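Gym floor automation

Gym floor automation is the use of robots for the routine work of a fitness center: returning weight plates to storage, moving benches, wiping pads and cleaning floors. As of Oct 4, 2019, floor cleaning was the only one of these jobs sold as a finished product. The rest was done by hand, by staff or by members.

Background

Floor scrubbers came first. They follow a stored map and work best after closing, when benches and loose items have been put away. Open hours are harder. People sit or lie on the floor, towels are left on pads, and equipment is shifted from one hour to the next.

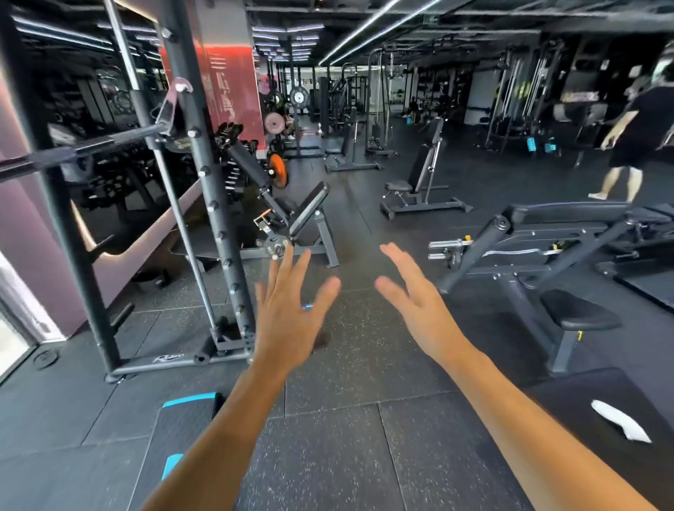

Mirrors are a separate difficulty. A depth sensor may read a reflection as more open floor, and early machines drove straight at the glass. Most makers now ask the installer to mark mirrored walls on the map.

Plate handling

Re-racking is the chore gym owners ask for most. A plate must be gripped, drawn off the bar sleeve without tilting, carried, and lined up with a storage peg only slightly narrower than its center hole. People do this by feel, correcting as the plate begins to bind. 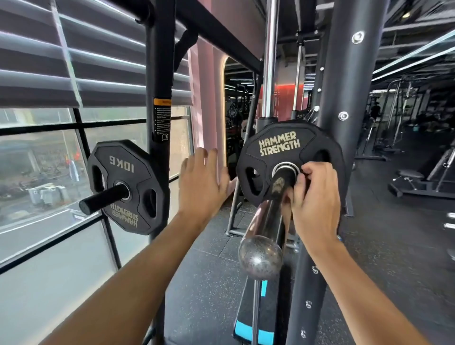 Grip cut-outs help, but their position changes as a plate turns on its peg, and the weight marking may end up upside down. Plate shapes also differ between makers, so a gripper set up for one gym may fail in the next.

Trials

The Fakatora project, led by engineer Kyrylo Yurchenko, tested a wheeled arm in July at a gym in Swanson. It attempted 1,022 plate transfers and completed 300 without help. A transfer took around 165 seconds. Most failures came at the peg, where the plate caught on the tip. The arm was kept away from members, and 3 staff members took turns at the stop button.

Plunico, a supplier of gym equipment, has proposed pegs with a tapered end. None had been installed at the time of the trial.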